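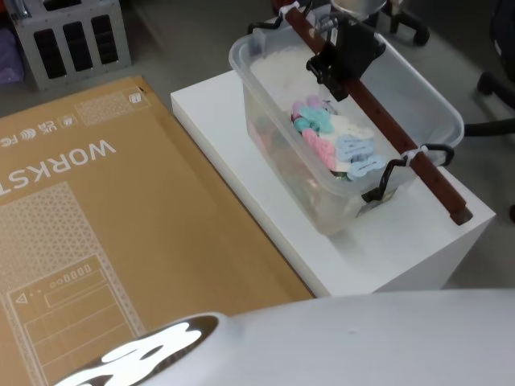
Figure 2. The clear bin on its white pedestal, with the wooden bar held across the rim by two zip ties.

4. Building the Task with the Students

4.1 The bin and the bar

The Tirnier robotics class met in the late afternoon, after everyone's regular courses were over, and much of what we report in this section comes out of those long and rather cheerful sessions. The students had been given one arm, a controller package that we call Sang, and a fairly open request from us: set up a picking task that a beginner could understand in a minute and that the arm would still find hard after a whole term. We had our own ideas about what they would choose, and we kept them to ourselves, which took some effort.

They settled on a bin with a wooden bar fastened across the top (Figure 2). The bar divides the opening, so a gripper coming straight down has to commit to one side or the other before it knows very much about what is underneath. In an open bin the planner can drift sideways at the last moment and still get away with it. With the bar in place that drift becomes a collision, and Sang stops the run. We liked this a great deal - it is a cheap change, any school can make it, and it brought out mistakes in our approach planner that we had lived with for two years without noticing.

The students also asked that the bin be clear. Part of the reason was practical, as they wanted to watch the fingertips from the side while a run was going on. The other part was that clear plastic is a nuisance for depth sensing, and by this point in the term they had begun to enjoy finding nuisances for us. We agreed, and we have kept a clear bin in the task ever since.
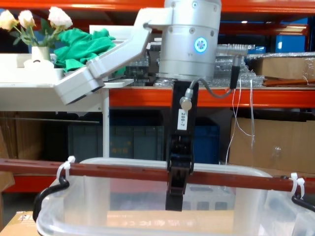

4.2 Soft items in plastic

The second half of the task, which the class named Tisis, asks the arm to handle a long, soft item inside a clear bag. A bag of this kind gives the controller two problems at the same time. The film catches the light and hides the edge of whatever is inside, and the fabric gives way when it is pressed, so a closing force that seems right at first contact can be too small a moment later. We wrote a single force schedule for every item and asked the students to tell us where it failed, and they took to this job with real enthusiasm.

Each student kept a running log, and we have come to think of those logs as one of the better results of the project. The entry below is given as it was written, apart from some spelling.
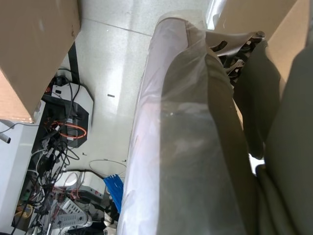

Bornton, June. Changed the approach angle again so we come at the bag from the side and not the end. I think the end is a bad place to grab because there is so much loose plastic there, and the fingers can close on plastic and nothing else. Want to try a slower close tomorrow and see if the force reading settles down. Also we need to agree on what counts as a grasp, because my numbers and the other group's numbers don't mean the same thing!

The last remark in that entry led to a full session of discussion, and after it we rewrote the scoring rule so that a grasp counts only when the controller reads force on both fingers at once and keeps reading it until the end of the 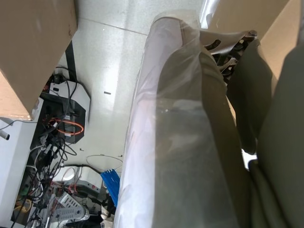 closing motion. Under the new rule we went back through the logs, which held over 700 runs, and found 73 that had to be scored again. Most of these were early bag runs in which one finger had reported contact and the other had not. We report only the corrected scores in Section 5, and the students' original ones are kept with the logs, along with their comments on our first rule, some of which are quite frank.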